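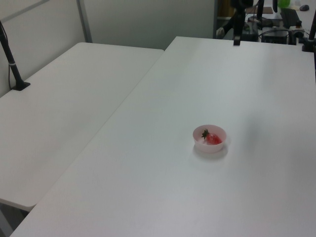 One strawberry in a small pink bowl.

How to Freeze Strawberries So They Don't Clump

Frozen strawberries stick together when they go into the bag wet or all at once. Freezing them on a tray first fixes this. You need a rimmed baking sheet, parchment paper, a clean dish towel and freezer bags.

1. Sort the berries. Set aside any with soft spots and use those for jam.

2. Rinse them in cold water with the caps still on. Don't soak them.

3. Spread the berries on the towel and let them dry completely. Roll them over once or twice so the undersides dry too.

4. Cut off the caps. Leave small berries whole and halve the large ones.

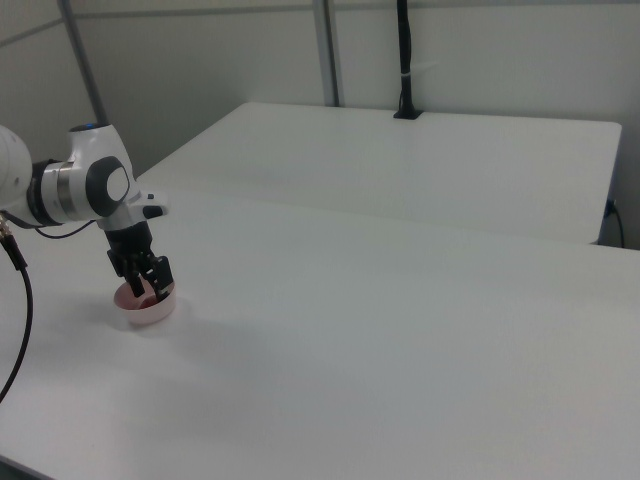
A small round bowl on a white tabletop.

5. Line the baking sheet with parchment and lay the berries in a single layer, cut side down. They should not touch.

6. Freeze for 12 hours. Overnight works if you start after dinner.

7. Move the berries to freezer bags, press out the air and write the month on each bag.

Thawed berries turn soft, so save them for smoothies, sauce or baking. For muffins, stir them in frozen and add 2 minutes to the baking time. For a quick sauce, heat them in a small pan over low heat with a spoonful of sugar until they break down.

Bags filled in June are still good in December.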